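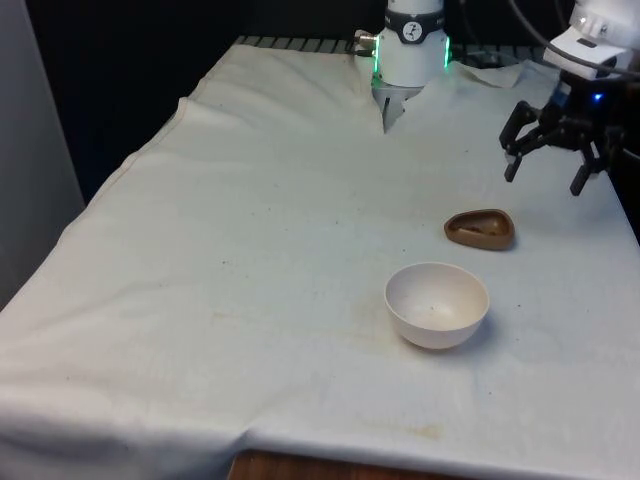
Figure 7.1 A multi-fingered gripper above a cloth-covered table, with a white bowl and a brown scoop-shaped plastic part.

Chapter 7
Comparing Grippers on the Same Arm

Last updated: August
40 shares | 2 comments

Chapter 6 treated the arm as a positioning device and ignored what was bolted to its end. This chapter takes up the end effector. The question is narrow: given one arm, one controller and one set of objects, how much of the difference in grasp results can be assigned to the gripper?

The answer depends on how the trial is set up. A bowl with a plain rim can be taken by pinching the wall or by spreading the fingers inside it. A shallow part with a raised rim leaves less depth for the fingertips, and small errors in height matter more. Results from one shape should not be carried over to the other. The table covering also has to be recorded. Cloth can fold or shift under a fingertip, and a grasp that works on a bare board may fail on fabric.

The worked data in this chapter come from the Nevcombe bench trials, planned by Jericho Yap. Two grippers were compared: the Protwood, a linkage design with jointed fingers, and the Rantala, a parallel-jaw design. Both were driven through the Parport controller with the same approach speed and the same force limit. The full set holds 372 grasp attempts. Trials stopped by a controller fault were logged separately – they are not counted as failed grasps.

Section 7.1 defines a successful grasp. The object must clear the surface by 40 mm and stay in the fingers until the arm stops. Section 7.2 covers mounting and tool-center offset, the source of almost 40 percent of the early failures in the Nevcombe set. Section 7.3 deals with finger clearance near the table. Section 7.4 gives the scoring sheet used in the exercises.

Readers who skipped Chapter 6 should review the notes on tool frames before starting Section 7.2. All offsets are given in millimeters and measured from the wrist flange.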